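Zwischenstand August — Servicequalifizierung Stumport
an: Förderstelle, z. Hd. Gayan Howlader

Kurz vorweg, weil die Zeit drängt: Kurs läuft, Budget hält, Küche hinkt hinterher. Ausführlicher Bericht folgt mit der Abrechnung.

Teilnehmende: 24 gestartet, 17 noch dabei. Abgänge fast alle wegen Arbeitsaufnahme, zwei wegen Umzug. Nachrücken in den laufenden Kurs halten wir für nicht sinnvoll, der Stoff ist zu weit fortgeschritten. Deutschunterricht vormittags, Praxis ab 13 Uhr. Hat sich bewährt — umgekehrt waren alle zu müde.

Praxisteil Service: Eindecken, Serviettenfalten, Tragen, Bestellaufnahme. Kasse kommt noch. Betrieb Ciobanu nimmt zwei Leute ins Praktikum, Zusage schriftlich. Mit Zakach noch im Gespräch, dort hängt es an den Arbeitszeiten (Spätschicht, letzter Bus). 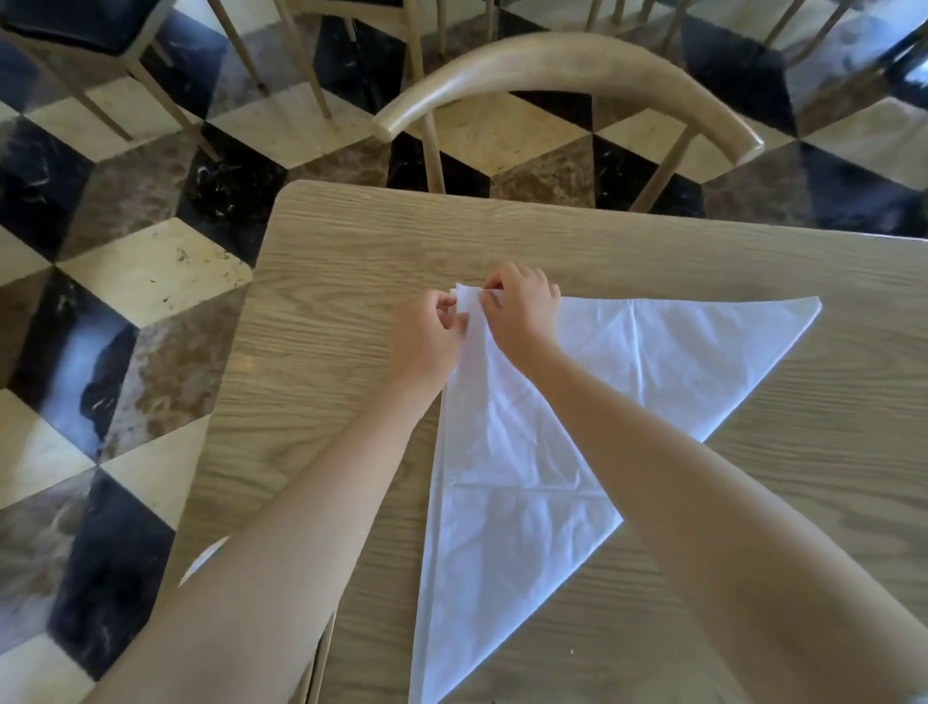
Küche: Abluft immer noch nicht abgenommen. Totach hat den Termin zum zweiten Mal verschoben, neuer Termin angefragt. Bis dahin nur kalte Speisen, Hygieneschulung wurde vorgezogen. Bitte um kurze Rückmeldung, ob wir die Küchenstunden in den Herbst schieben dürfen, ohne neuen Antrag.

Mittel: rund 88 Prozent der Sachkosten sind gebunden. Fahrtkosten höher als geplant, Lehrmaterial dafür drunter. Umwidmung innerhalb der Position reicht vermutlich aus. Belege sind sortiert, Mietrechnung fehlt noch — wird nachgreicht.

Offen:
- Kinderbetreuung nachmittags, Träger hat sich nicht gemeldet
- Prüfungsraum, Anfrage läuft
- Zertifikate, Entwurf liegt bei Ihnen zur Freigabe

Rückfragen bitte per Mail, Telefon ist diese Woche schlecht besetzt.

Weitere Beiträge
Zwischenstand Deutschkurse
Praktikumsbetriebe gesucht
Fahrtkosten: neues Formular

3 Kommentare · 2 mal geteilt
Kontakt | Impressum | Nach oben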